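The Shared Kitchen, One Month In

The shared kitchen on the second floor of the Lengyel building has now been open for the whole of August, and the building still stands. The sign-up sheet has done less well. It was full by the first Saturday, mostly with the handwriting of one household, who had booked every evening slot under 4 different spellings of their own name.

So there is a new system. Barnabás Szalai has moved bookings to the Prillik page, where you get 60 minutes at a time and the page knows who you are. If you want longer, book two slots and be prepared to be looked at in the elevator.

The cleaning fund stands at 1,371, which sounds grand until you learn what a new filter for the range hood costs. Please keep paying in. Please also stop paying in with foreign coins – we have a jar of them now, and the hardware store has made its feelings clear.

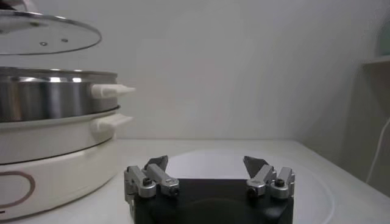
Panagiotis Vlachopoulos is running his bean supper again, after the last one ended with eleven people arguing about whether lentils qualify. They do, he says, and he would like the matter closed. Bring a bowl and your own spoon, as the spoons we bought in spring have gone wherever spoons go. Doors open at six and the food comes when it comes.

One more thing. The shelf by the window is for spices anyone may use. The shelf under it is private, and labeled, and whoever finished the smoked paprika can leave a fresh tin there without a note.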